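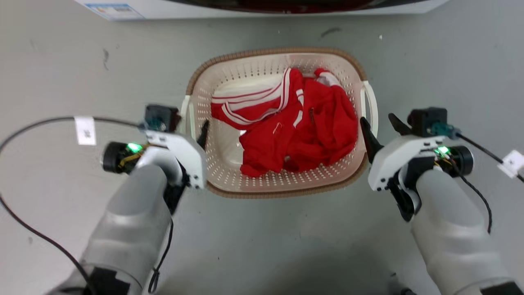 Red dye bled onto everything, can it be undone?

Asked by Yaqin Qiu in Laundry & Fabric Care, 118 views

Washed a new red cotton hoodie with four white dress shirts on warm. I now own four pink dress shirts. They went through the dryer too before I noticed, so go ahead and yell at me. I have a wedding in August and was planning on wearing one of them. Is there anything short of bleach? The tag says no chlorine.

3 answers

Gönül Yazıcı
Oxygen bleach, the powder kind. It's a different animal from chlorine and most tags allow it, but read yours. Dissolve it in the warmest water the tag permits, push the shirts all the way under and leave them overnight. Rinse, look at them in daylight, and do it again if they're still pink. Mine took three soaks. Do NOT put them back in the dryer until you're happy, heat is what makes the stuff stick. The dryer trip you already gave them doesn't help but I've rescued worse. Wash the hoodie alone in cold for a while, or forever.

Leopold Leitner
pink is a good color for a wedding

Libor Havlíček
Seconding the soak. Color remover from the fabric dye aisle also works and is faster, though it smells like a struck match and will happily strip any colored stitching or monogram along with the pink. Try it on a shirt tail first. Check the fabric as well: if there's polyester in the blend, the dye probably didn't get much of a grip and you may be done in one night. I keep a box of color catcher sheets on the shelf now. They cost less than shirts.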